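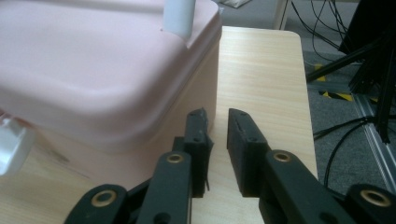 Guido Zuccaro has spent most of his working life selling ferry tickets, and he is still slightly surprised that anyone buys them from him. 'When I started, we were told travel agents had five years left,' he says. 'I was hired on a short contract because of it.'

The contract was renewed, and then renewed again. He now runs the ferry and small-ship desk at Lernar, an agency with one shopfront, a telephone room above it and a website that its own staff describe as adequate. It sells crossings, river trips and short coastal voyages. It does not sell flights unless a customer needs one to reach the port.

Search this site
Enter keyword
Go

The small-ship end of the market is an odd corner of the cruise trade. The big lines can fill a vessel from television advertising and a loyalty scheme. A ship with 82 cabins cannot pay for that kind of reach, and its owners have always depended on agents who know the product and can explain it over the telephone. The question for the owners is how long those agents will be there, and who will replace them when they retire.

Zuccaro's answer has been to train people himself. Each March, before the season opens, he takes new staff through a course that he wrote in his second year and has been correcting ever since. It lasts seven working days. The first two are spent on timetables, port codes and fare rules. Cabins come on the third day, and he considers this the part that matters most.

'A customer will forgive you for the weather,' he says. 'They won't forgive you for putting them over the engine room.'

Trainees are given deck plans and asked to place passengers: a couple who go to bed early, a man with a bad hip, two sisters who want to be near each other but not next door. There is usually more than one right answer. Zuccaro marks the work in pencil and returns it the same afternoon. A trainee who puts the man with the bad hip three decks below the dining room is asked to work out his walk to breakfast, stairs included.

The rest of the week goes on complaints. He plays the part of the caller, and people who have been through it say he is rather good. One former trainee, now at a larger agency, remembers a call in which he demanded a refund because the sea had been on the wrong side of the ship. The correct response was to find out which cabin he had booked, which way round the route had been sailed that week, and whether the brochure had promised a view of the coast. It had.

The Dernus is the ship his desk sells most often. She was built as a car ferry and converted when the route she served was given to a faster vessel. The vehicle deck became a dining room and a row of cabins, and the old drivers' lounge is now a library with a bar at one end. She carries no casino, no theatre and no climbing wall. On a full sailing there are fewer people aboard than would sit down to one dinner service on a large cruise ship.

Her owners, Jayasinghe, have been in shipping for three generations and in passengers for one. The company still makes more money from freight. Its passenger office consists of a reservations team and a marketing manager who also orders the menus, and for years its advertising was a folded leaflet left in libraries and garden centres.

It tried going without agents once. The company built a booking system, cut commission and wrote to its past passengers asking them to book online. Plenty did. But the people booking direct were nearly all people who had sailed before, and the number of first-time passengers dropped through the season. Commission was put back the following year, at a slightly lower rate than the agents wanted.

'They were decent about it,' says Zuccaro. 'They rang me up and said it hadn't worked. I've had letters from bigger companies that took four pages to say less.'

The booking system stayed, and both sides now use it. It is called Erar, and it holds a note field for each passenger in which anyone handling the booking can write up to 1,000 characters. Zuccaro's staff fill it. Dietary needs have their own section, so the notes are for everything else: a passenger who was at sea in the merchant navy and would like to see the bridge, or a widow travelling for the first time alone who would prefer a shared table. The purser reads the notes before each sailing and passes on what is useful.

Some in the trade think this sort of attention cannot be paid for much longer. A crossing booked by telephone takes far longer to sell than one booked on a website, and the commission on a short voyage is small. Lernar charges no fee for advice. Callers sometimes talk for half an hour and then book elsewhere to save the price of a lunch.

Zuccaro accepts that this happens and does not try to stop it. He did once keep a tally, over 100 calls, of how many led to a booking within the month. He will not give the result, beyond saying that the owner of the agency saw it and left the desk alone.

He is less relaxed about recruitment. Young people who come into travel tend to want long-haul, or events, or a job in the marketing department of one of the large lines. Ferries sound like something their grandparents did. He has visited two local colleges to talk to tourism students and found that most of them had never been on a ship of any kind. He now arranges a day crossing for each group, out and back, with a visit to the galley and an hour with the purser. A few are seasick every time. Last year one of those applied for a job on the desk, and got it.

The closure of the ports during the pandemic was the worst period he has known. The desk spent months cancelling what it had sold, which meant paying back commission it had already spent. Staff worked from their kitchens with deck plans taped to cupboard doors. What he noticed was how many customers did not want their money. They asked for the same cabin the next year, and when that sailing was cancelled as well they asked again.

The Dernus went back into service this summer with some cabins held empty and the buffet replaced by waiter service. The waiter service was meant to be temporary. Passengers liked it, and the company is now deciding whether it can afford to keep it. The winter refit will include new flooring in the library and repairs to a stabiliser. Bookings for the spring opened on 2021-10-20, and the telephone room had two extra people in that day, one of them Zuccaro's predecessor, who is retired and comes in when it is busy.

He intends to keep the desk for a few more years. He has never taken one of the large cruises, though he has been offered places on several as a guest of the lines. His own holidays are mostly spent on ferries, in an inside cabin, which he says is cheaper and darker and perfectly all right if you are only going to sleep in it. He recommends the same to customers when it suits them, and writes it in the notes.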